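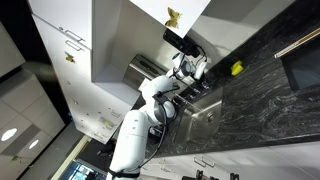
Arm over the sink, gripper near the faucet. Sponge on the counter at the back.

June, open day prep and run notes. Kitchen bench, Cultar build.

Visitors from Prorville due 2:00 pm, first group through the kitchen straight after the intro talk. Chrysoula Michailidis running the talk, I have the arm and the stop button.

Task for the demo: pick sponge from the counter, wipe the front strip, return the sponge. Faucet task dropped from the program. Lever contact was too variable on the dark fittings and I did not want to tune it with people standing there.

Setup as run:
– Speed cap 200 mm/s at the tool, 400 mm/s on free moves away from the counter.
– Joint limits tightened on the elbow so it stays off the wall cabinets. Clearance under the cabinets is the tight spot; the hanging cords are in the keep-out box now.
– Cable slack at the base checked through the full reach. Loop is long enough. Retie before the next session anyway.
– Config saved as run 414.

Depth on the counter is still poor. Polished black stone with veins, plus reflections off the basin walls, gives holes in the cloud along the sink edge. Fitted a plane to the good points and used that for the wipe height. Worked for wiping, will not work for anything that has to find the drain.

Dry run before lunch: sponge pick fine on the first try, wipe fine, return put the sponge down on its edge and it fell over toward the sink. Lowered the release height and repeated. Fine after that.

Demo, first group: full sequence completed, no stops. Second group: protective stop on the wipe, force over threshold where the sponge bunched up at the basin lip. Cleared it, rehomed, ran again from the pick. Told them what had happened and what the threshold is for, and that took up most of the questions.

Questions worth keeping:
– Somebody from Lurnance asked whether the wipe path is taught or planned. Taught waypoints, planned between them. They want to see it with a different cloth.
– Does it know the counter is clean? No. No check of any kind. Chrysoula wants a before/after comparison for the next visit, I think the reflections will kill it unless we change the lighting.
– Karagiannis people asked about mounting under the cabinets in place of the floor side. Reach would be better, cable routing worse. Said I would send a sketch.

To do:
– Move wipe start back from the basin lip, retest with sponge damp and dry.
– Log force on every wipe. The second-group stop has no trace before the trip, logger was on the short buffer.
– Sketch to Karagiannis.
– Ask Chrysoula if the cabinet lights can be switched separately from the ceiling.

Arm parked and powered down 5:40 pm. Sponge binned, new one needed for tomorrow.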